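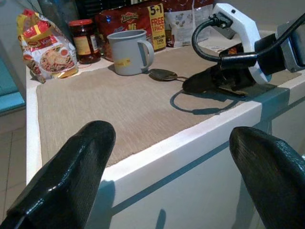 6.3 Worktop task: spoon into mug

Applies to two-arm Tomelis units with wrist cameras. The task shows how far the arms can be trusted with ordinary kitchen clearing. Full clearing, including the food packets along the back, is not supported in this release.

1. Lay the mat on the worktop and leave the front edge of the counter exposed.
2. Stand the mug near the back of the mat with its handle to the right.
3. Lay the spoon flat to the right of the mug, bowl end towards it.
4. Check that the cable loop on each wrist can move freely.
5. Select program 17 and set arm speed to 70 per cent.
6. Press Start. Keep hands off the mat until the arms are parked.

Note: Glossy wrappers and dark glass can upset grip detection. If error 127 appears, move the mug forward and repeat from step 5.

Caution: Do not run this task with liquid in the mug. The arms cannot yet judge a spill – or stop for one.

Log each failed grasp on the Petridis sheet, with the program number and arm speed.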